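Why I Said No to the Distributor Kit
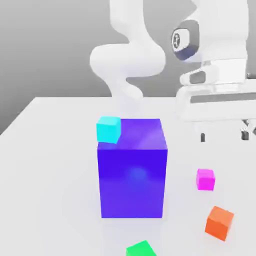 Cubes of different sizes and colours on a white table.

In May my neighbour invited me to become a distributor for Vovton. The starter kit must be paid first, and then I should find two more people. I think this is not a fair job. If the product is good, the company can pay a wage to sell it -- why must the seller buy it? My neighbour works hard, and after 21 parties she still has boxes in her hallway. I would like the contract to show what an ordinary seller earns.

Sze-wing Chow, Hiltville

Related
Is Fumeo worth the joining fee?
Hoi-yan Mok: Selling to friends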